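Duvet

A duvet is a bed covering made of a fabric bag filled with down, feathers, wool or synthetic fiber, usually kept inside a removable cover.

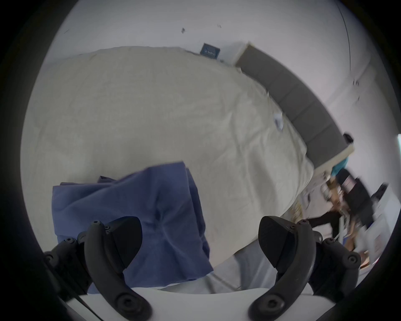 Does a duvet make a top sheet unnecessary?
Sellers say so, but it depends on how often the cover gets washed, and many households keep the sheet.

Claims

The duvet has long been sold as a time-saver: one shake and the bed is made. The claim rarely counts the work of getting the cover back on after washing. Zerilex, a bedding maker, advertised a "3-second bed" and never said how it was timed. A Tradico catalog listed 114 duvets, many of them differing only in name.

Warmth and filling

Fill power is often quoted as proof of quality. A rating of 800 describes the loft of the down — it says little about the shell, the stitching or how much down is inside. Washing at 40 degrees is commonly advised for covers, though care labels vary.

See also: Bedspread, Comforter, Quilt

Last edited 7/5/23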